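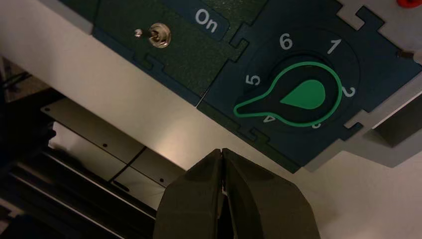
The gripper's two fingers just below the six-position selector on a Drorar practice panel, with the "On" switch to the left.

Karras brings its Drorar practice panels to colleges and small workshops, with a new hire service starting in August

Clindcombe – Anybody who has ever tried to teach a robot arm to turn a knob will know the feeling of watching it go round nicely on Monday's settings and miss altogether once the bench has been nudged. Karras, the Clindcombe maker of training kit for robot arms, has spent a good long while with that feeling, and is very pleased to say that Drorar, its set of practice panels for everyday hand controls, is now open for orders, with a hire service to follow in August.

Drorar is a bench-top housing that takes a changing set of panels, each with notched edges so that it locks into its neighbours like a piece of a jigsaw. One panel might carry a simple toggle switch, another a rotary selector with numbered positions, and so on through the sort of switches, dials and buttons that people work with their fingers all day without giving them a thought. The panels can be swapped and put back in a different order, so an arm that has learned its way around one layout can be given a fresh one before the kettle has boiled (we have timed this, and it was a slow kettle).

"We kept hearing the same thing from teachers and from small firms," said Tainá Macedo, who leads product design at Karras. "They had a perfectly good arm, and they had keen people, and then they spent the first half of term screwing old light switches to a plank. I have a great fondness for the plank, I built several myself, but you do want to get on to the interesting part. A dial is a lovely problem for a gripper. It has to come in at a sensible angle, take hold of the pointer, turn it and stop at the right number, and then let go again without dragging it on to the next one."

The panels were tried out over the spring at the Trostdale workshop, where learners and staff ran 2,089 attempts at switches and selectors using their own arms and their own grippers. Their comments led to several changes before the final version, among them bolder numerals on the dials, stronger colours between one panel and the next, and a clearer outline on the selector knob so that a wrist camera can pick out which way it is pointing.

Imogen Oakley, who runs the evening robotics course at Trostdale, was glad to see those suggestions taken up. "I'll admit I was a bit of a nuisance about the knob," she said. "We work close in, with the fingers filling up half the view, and my learners needed to tell the pointer from the rest of it at a glance. Karras listened, and sent us a new one to try, and then listened again! My group has grown very attached to the thing, and there was some sulking when it had to go back in its crate."

The standard set costs £3,780 and comes with the housing, the starter panels, a printed guide and a book of practice tasks that runs from flicking a single switch to working through a whole sequence of controls in order. Extra panels can be bought one at a time. Schools and colleges that would like to try before they buy will be able to hire a set for 60 days, and anyone who goes on to purchase will have the hire fee taken off the price.

Every order includes 3 video calls with the Karras support team, which buyers may use whenever they please in the first year. Please do use them, as the team likes to see what people are getting up to.

Orders and hire bookings are being taken now by the Karras sales desk in Clindcombe. Members of the press who would like to borrow a set, or come and have a go at the workshop, are warmly invited to get in touch with the press office between 9 am and 5 pm.

About Karras
Karras designs and builds practice equipment for robot arms at its workshop in Clindcombe. Its kit is made for classrooms, colleges and small firms.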